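Why Do Bottles Have Labels?

Words you have to read whether you like it or not

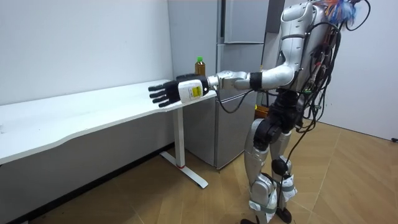
Go and stand in front of your bathroom cupboard. Nearly everything in there is trying to talk to you. The shampoo has a lot to say about shine. The toothpaste has opinions. Even the cotton balls have written a paragraph, and they are cotton balls.

All this writing is called labelling, and people have been doing it for a very long time.

Who started it?

Thousands of years ago, in ancient Egypt, people stored wine in big clay jars. Once a jar is sealed, it looks exactly like every other jar, so they wrote on the outside. Some jars said what was in them, what year it was made and who had made it. A jar of wine in a pharaoh's tomb could have better paperwork than your school lunch.

The Romans did it too. They painted notes on their jars of olive oil and fish sauce. (Fish sauce was made by leaving fish in the sun with a great deal of salt. You would want a warning.)

When labels told fibs

A couple of hundred years ago, anybody could put anything in a bottle and write whatever they fancied on the front. One syrup might promise to cure coughs, baldness, sadness and sore knees. Inside was often sugar, alcohol and something brown. Some of these mixtures were dangerous, and plenty of people got sick from taking them.

In the end, governments made rules. Makers had to start saying what was really in the bottle, and they grumbled about it.

What's on a label now?

Let's make up a shampoo and call it Plundeo. The front is the show-off side. It has the name in big letters, the colour somebody argued over in a meeting, and perhaps a picture of a coconut.

The back is where the useful bits live. Look for these 4:

The ingredients, usually starting with whatever there's most of. In shampoo that is very often water.

The amount, in millilitres or grams.

The directions. Yes, somebody was paid to write "apply to wet hair".

The warnings. These are the dullest words on the bottle and the ones to read first.

What about the little pictures?

Not everyone can read the words, so labels use symbols as well. A skull and crossbones means poison, and has nothing to do with pirates. A flame means it can catch fire. If you find either one, put the bottle back and fetch a grown-up.

Try it yourself

Design a label for something that has never had one, such as your sock drawer or your little brother. Remember the ingredients, and don't skimp on the warnings.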